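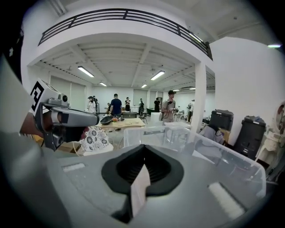 Why did I get off the bus at Killholm? I'd fallen asleep on the way to Camer, woke up in a panic and pressed the bell.

It was raining sideways and the next bus was 40 minutes off, so I went into the only place with a light on, a café called Kwok. The woman behind the counter looked up and said, "You're late, your soup's gone cold."

Well, I'd never seen her before in my life! But I was hungry — and a bit flattered, to be fair — so I said sorry and sat down. She warmed it up for me. Leek, with too much pepper, just how my gran made it.

I ate the lot (and the bread). I was wiping the bowl when the door opened and a man in a dripping coat came in.

"Sorry I'm late," he said.

She looked at him, then at me, and reached for another bowl.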